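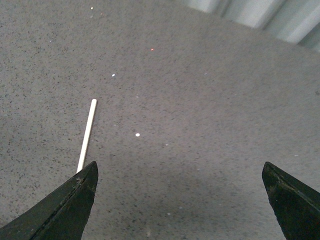

Page last changed: November

How does a robot pick up a stick?

The Savard is a robot arm kit made by Dillell for school classrooms. It comes in a box with 80 parts, and a grown-up has to help with the wiring. When it is built, it has one arm and one gripper.

A gripper is the robot's hand. The one on the Savard has two dark fingers. They open wide, move to each side of a thing, and then close. A thin stick is hard for a robot because there is so little to hold. The fingers have to be in just the right place – a small miss and they close on air.
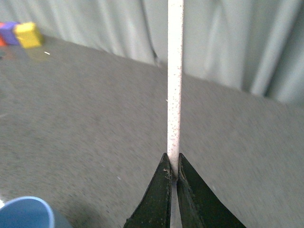

Photo: Kelechi Fashola

The fingers squeeze from both sides. In the kit's menu you can choose a soft, medium or firm squeeze. Start with soft.

One job in the kit's book is called Stick and Cup. The robot has to stand a stick in a cup and let go. You can use foam blocks for the other jobs.
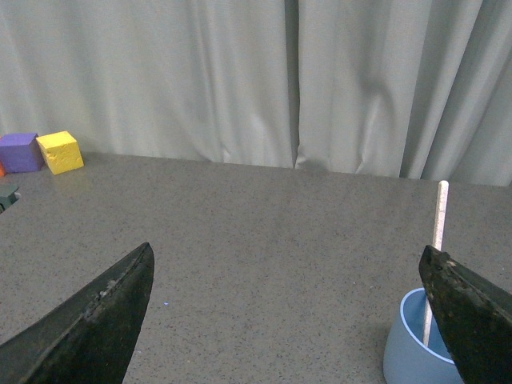 A white stick in a blue cup, with the gripper open.

The kit does not come with a cup. Any light plastic one will do – ask before you take one from the kitchen.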